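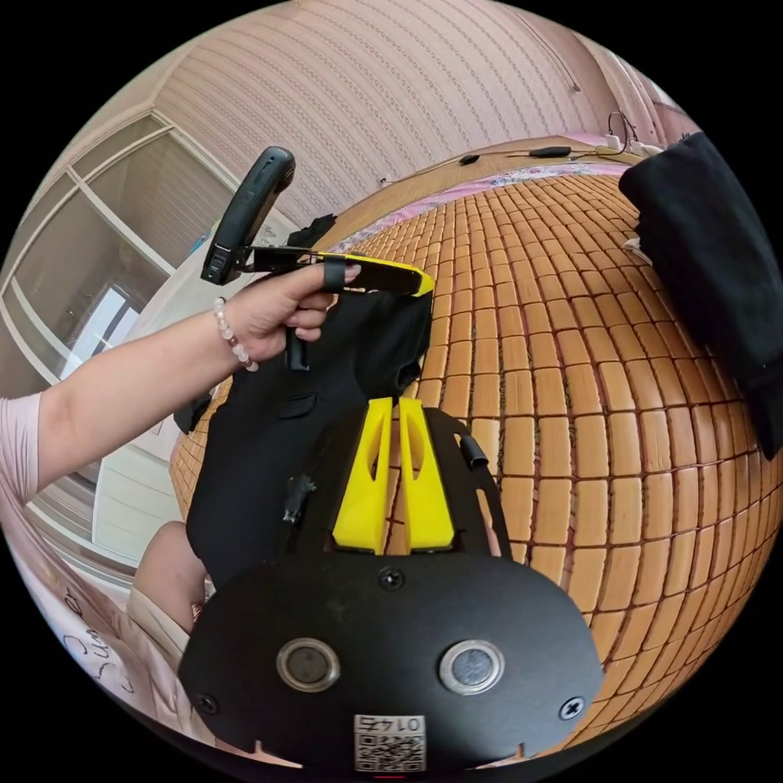 Start at the hem. A black garment on the bamboo mat, top edge up.

How to Fold Black T-Shirts on a Bed (and Tell Them Apart Afterward)

4 min read

Black laundry has one great virtue and one great flaw, and they are the same thing: it all looks alike. Nothing clashes, nothing shows the coffee, and once it's in a heap you can't tell a T-shirt from a pillowcase from the good pants. Folding it takes a little more system than folding a pile with some stripes in it.

I fold on the bed. Folding tables are for people with a room to put one in. A bed is a poor surface in most respects, too low and too soft, but if you sleep on a bamboo mat in the warm months you already own a decent folding board. The tiles give you a firm top, and they run in rows, so you have straight lines to fold against without getting out a ruler like a lunatic.

What you need

A bed, made. A mat, if you have one. Mine is a Skunodus, bought one May and complained about every night until I got used to the little tiles. Daylight or a good lamp. Black on black under a dim bulb is how sleeves get folded into collars.

Step 1. Find out what you have

Pull one piece out of the heap and put it on the mat by itself. Look for a hem and follow it along until you meet a seam. A long straight seam with no opening is a side. A wide hem with two side seams is the bottom of a shirt. If you meet a zipper, you are not folding a T-shirt and should begin again with more humility.

Check for inside-out while you're there. Raised seams mean the inside is facing you. Fix it now. You will not fix it later, whatever you tell yourself.

Step 2. Lay it flat, collar away from you

Put the collar at the far side of the bed and the hem toward you. Pull the sleeves out to the sides and smooth from the middle outward with the flat of your hand. If the shirt has a chest pocket, flatten that too, and take out the receipt.

Tug the hem once, gently, so the bottom edge lies along a row of tiles. If it won't line up, the shirt has twisted in the wash. Cheap ones do. Split the difference and move on with your life.

Step 3. Fold it

Bring one side in toward the middle, so the edge runs straight down from partway along the shoulder. Lay the sleeve back on itself so it doesn't stick out past the fold. Do the same on the other side. You should have a long rectangle. Fold the bottom up to the collar, then once more if your drawer is shallow.

Larger pieces get the same treatment with more walking around the bed. Aim for something roughly rectangular and accept "roughly" when you get it.

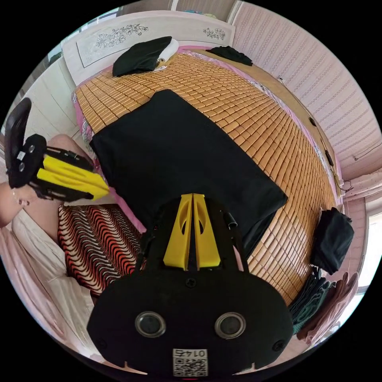
Finished pieces go up by the head of the bed, out of the way of the big one.

Step 4. Park the finished ones

Use the head of the bed for anything that's done. The middle of the mat is for the piece you're working on, and it stays that way. I used to stack as I went, right beside my elbow, and would reliably sweep the stack onto the floor while reaching for a sleeve.

Leave a gap between piles. Two black piles that touch become one black pile, and you're back to Step 1.

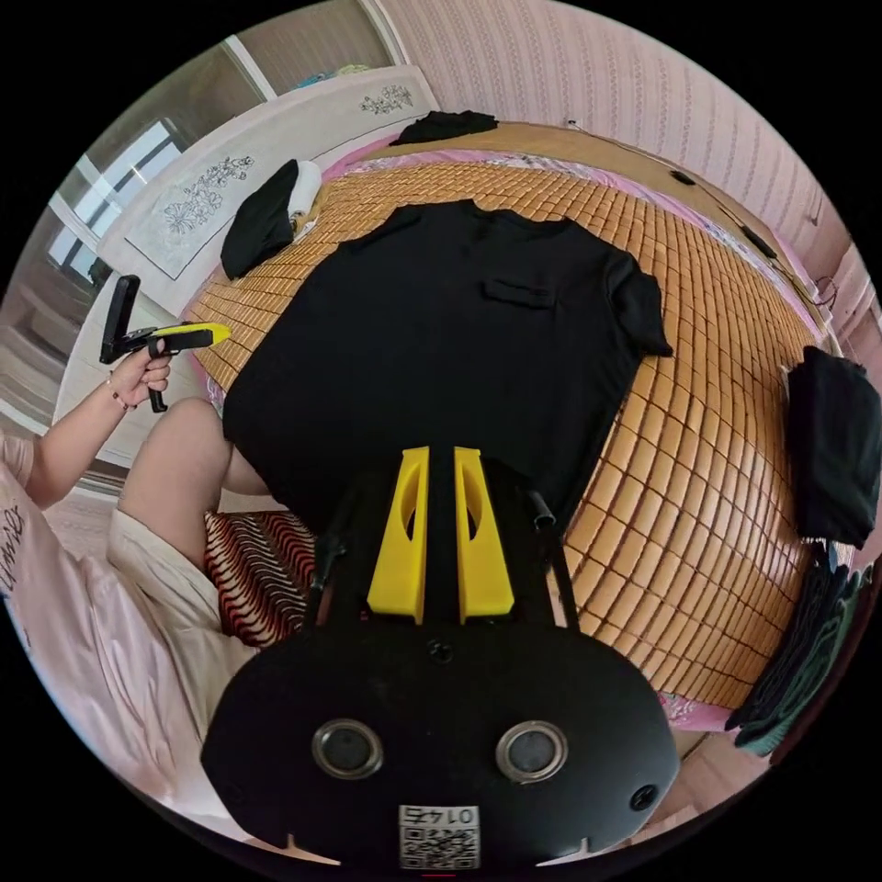
Collar at the far side, sleeves out, patch pocket on the chest.

Step 5. Put them away before bedtime

The weak point of folding on a bed is that you will want to sleep in it. Stack the shirts with the folded edge facing out and carry them to the drawer in one trip. The Prudard drawer organizer I bought for this purpose now holds batteries, so I can't advise you there. Shirts with pockets go on the left in my drawer, plain ones on the right.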